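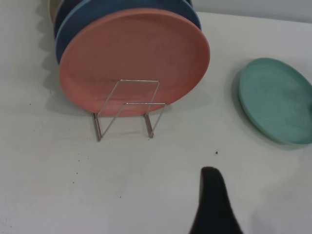 Coralville, 26 Sep 2022
By Despina Mujić and Fahad Gilani

3.2 Device distribution and follow-up

Lockboxes and cable locks were handed out at the membership desks of the participating indoor ranges in Coralville and Hendum. Staff offered a device to each adult who renewed or opened a range membership during the enrollment period. Acceptance was voluntary and did not affect the price of the membership. More than 200 members accepted a device and agreed to be contacted again. Members who accepted a device but declined contact were left out of all analyses reported in this section.

At enrollment, each participant completed a short paper form covering the type of firearm kept at home (handgun, long gun or both), the usual place of storage, whether ammunition was stored in the same place, and whether anyone under 18 lived in or regularly visited the home. Serial numbers were not recorded at any point. Forms carried a study number only, and the sheet linking numbers to telephone contacts was held by the second author, apart from the range's own membership files.

The follow-up interview was conducted by telephone 90 days after enrollment. Up to three attempts were made at different times of day. Calls were placed by Ecaterina Moldovan and Cosmin Bucur, neither of whom had taken part in enrollment. The interview repeated the storage items from the paper form and added questions on how often the device was opened, whether the key or code had been shared, and whether the device had been moved to another room. Participants who reported having given the device away were coded as non-users, regardless of how the recipient used it.

Storage practice was coded in two steps. A firearm was first classed as locked or unlocked, where "locked" required that every handgun in the home be in a closed lockbox or safe, or fitted with a cable lock. Homes with mixed practice were therefore coded as unlocked. Ammunition was then classed as separate or together. Separate storage required a different container, and a divider within the same safe did not meet the definition. Where the answers were unclear, the interviewer's written notes were read by Maricica Radu, who did not know which device the participant had received.
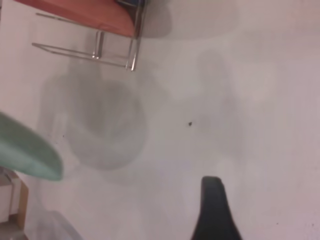
Figure 2. Metal wire rack and pale matte surface.

The Hendum range ran out of lockboxes before the end of enrollment and offered cable locks alone after that point. Assignment to device type was thus not random at this site. We report results by device for Coralville only and pool the devices for the combined estimate. A sensitivity analysis leaving out all Hendum participants enrolled after the shortage gave an estimate in the same direction, with a wider interval.

Change in locked storage between enrollment and follow-up was tested with McNemar's test for paired responses. Participants who could not be reached were treated as unchanged from their enrollment answers in the main analysis. This choice is conservative if the device had an effect, and it was fixed before the calls began. Logistic regression was used to look at whether retention of the device was related to firearm type, the presence of children in the home, or prior ownership of a safe.

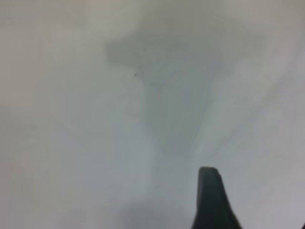 3.3 Limits of the self-report measure

All storage outcomes rest on what participants said over the telephone. No home visits were made. Range members may also be more used to handling rules than gun owners who do not train, and the findings should not be extended to buyers at general retail counters without further study. The wording of the ammunition item was changed slightly after the pilot at Didinthorpe, so pilot responses were not merged with the main sample.

Related items
- Pilot report: lock distribution at the Didinthorpe range
- Enrollment form and telephone script
- Radu and Bucur: Coding mixed storage practice in homes with several firearms
- Poon storage survey: notes on item wording

Contact the authors | Copyright the authors | Back to top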